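Teilen 3 Kommentare

Dampfbügelstation Jornudness: mein Bericht nach einem halben Jahr

Ich heiße Natsumi Hirano und bügle viel. Nicht aus Liebe, sondern weil bei mir zu Hause fast alles aus Baumwolle und Leinen ist und ungebügelt sehr traurig aussieht. Meine alte Station von Lamont hat im September aufgehört, Dampf zu machen, und so habe ich die Jornudness gekauft, im Geschäft von Clondstead, für 300 Euro. Das war für mich viel Geld, deshalb möchte ich genau schreiben, was man dafür bekommt.

Der Tank fasst genug Wasser für einen ganzen Korb Wäsche, bei mir sind das Hemden, Kissenbezüge und Geschirrtücher. Man kann ihn während des Bügelns herausnehmen und nachfüllen, ohne das Gerät auszuschalten. Bei der Lamont musste ich immer warten, bis der Druck weg war, und in dieser Zeit habe ich meistens die Lust verloren. Das Aufheizen dauert ungefähr 3 Minuten. In der Anleitung steht weniger, aber ich habe mit der Küchenuhr gemessen, mehrmals.

Das Bügeleisen selbst ist leicht. Meine rechte Hand ist nicht mehr ganz gesund, und nach einer Stunde merke ich den Unterschied deutlich. Der Griff hat vorne eine Taste für den Dampf, die man gedrückt halten muss. Es gibt auch einen Dauerdampf, dafür drückt man zweimal schnell hintereinander. Das gelingt mir jedes dritte Mal.

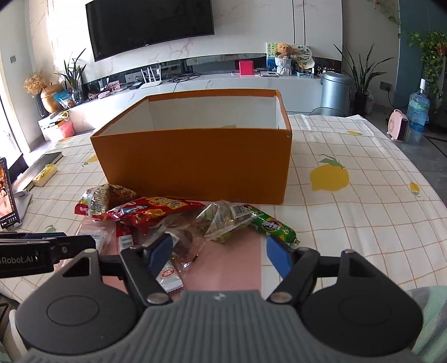
Tischdecken sind für mich die eigentliche Prüfung, denn bei einem großen glatten Stoff sieht man jede Falte, die man selbst hineingebügelt hat. Ich lege die Decke doppelt, bügle zuerst die linke Seite und lasse die fertige Hälfte über einen Stuhl hängen. Bei der weißen mit den gelben Zitronen hilft mir das dünne orange Gitter sehr: Wenn die Linien gerade liegen, liegt auch der Stoff gerade, und ich muss nicht am Saum messen. Über Gedrucktes gehe ich grundsätzlich nur mit der mittleren Stufe. Die Sohle der Jornudness gleitet dabei gut, auch in die Ecken kommt man mit der Spitze ohne Mühe. Für dickes Leinen nehme ich die höchste Stufe und etwas Wasser aus der Sprühflasche.

Jetzt die Sachen, die mich stören. Das Kabel ist zu kurz, ich brauche eine Verlängerung. Der Schlauch zwischen Station und Eisen wird warm und liegt manchmal auf dem Arm. Die Pumpe brummt so laut, dass ich das Radio höher stellen muss. Und die Lampe für das Entkalken blinkt schon nach wenigen Wochen, obwohl unser Wasser weich ist. Zum Entkalken verkauft der Hersteller ein eigenes Mittel mit Namen Drukex. Ich habe eine Flasche davon gekauft und finde den Preis frech, aber es riecht wenigstens nicht.

Ich würde die Station wieder kaufen, wenn der Preis nicht höher ist als bei mir. Wer nur zwei Blusen im Monat bügelt, kommt mit einem einfachen Eisen gut aus. Vier von fünf Punkten, den fünften Punkt behalte ich wegen dem Kabel.

1.678 Aufrufe · 3 Kommentare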